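Thursday, second slot after lunch. They'll be sleepy, which suits the subject. Water on the left, clicker in the right pocket.

## Why I love talking about bedsheets

- Open with the question: who here knows what their sheets are made of? Wait for the hands. Really wait!
- We spend about a third of our lives touching this stuff and most of us bought it in under three minutes.
- My own way in: the summer job at Fabbri, folding flat sheets until I could tell percale from sateen in the dark (pause, let them doubt me, then pass the two swatches along the front row).

Percale is one over, one under. Crisp, matte, a little noisy when you turn over. Sateen floats the thread over several others before it ducks back down, so you get that slippery shine, and it drapes closer to the body. Same cotton, same dye, and they feel like two different fabrics. I find this thrilling and I'm not going to hide it.

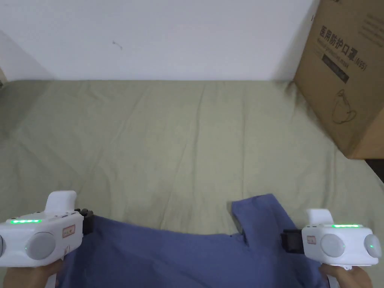 *Slide 4. Folds and creases in a green sheet.*

## Wrinkles

- Cotton fibers are held in place by weak bonds, and water loosens them. As the cloth dries, it sets in whatever shape it's in. So a sheet balled up in the dryer keeps a memory of the ball.
- Shake it out damp, hang it over a door, done. No iron needed unless you enjoy ironing (some of you do, I've met you).
- "Wrinkle-free" usually means a resin finish that ties the fibers together. Handy, but it can make the cloth stiffer and weaker.

Do the spray bottle demo now. Half the swatch damp, half dry. Hold it up to the lights.

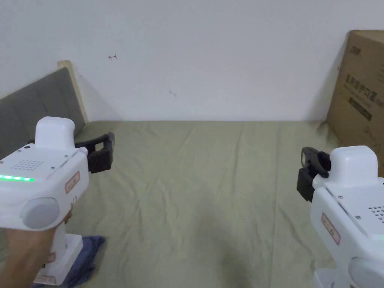

Lionel Baudry wrote to me after the January version of this talk to say that he'd stopped using fabric softener on my advice and his towels had improved more than his sheets. Great note, and worth reading out! Softener leaves a coating, and towels suffer from it first.

## Thread count, quickly

- Put up the two labels, 259 and the silly high one. Ask which they'd pay more for.
- Plied yarns can be counted twice or more, so a big number may only mean more strands twisted together.
- Fiber length matters far more. Longer staple, fewer loose ends, less pilling.
- Tiziana Greco's line goes in at this point: "Buy the cotton, then read the number."

## Color and washing
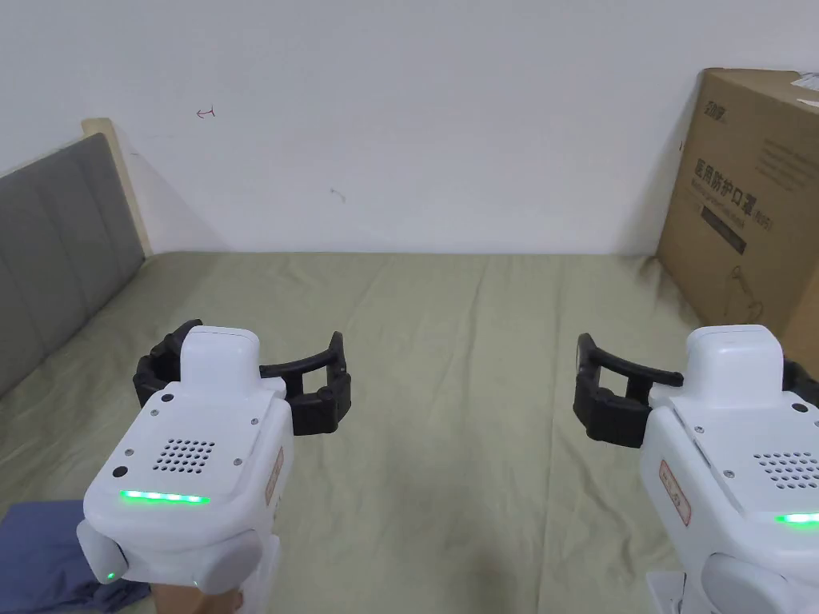 Dye is where people get nervous, and they shouldn't. Most fading comes from rubbing and from harsh detergent, so wash sheets inside a half-full drum and keep the jeans out. Soft mid-tones are forgiving too: a sage green like the one on the bed here will usually show fading less than navy would. Wash at 40, Celsius, and say the Fahrenheit as well (104) because I forgot last time.

Swatches back before questions!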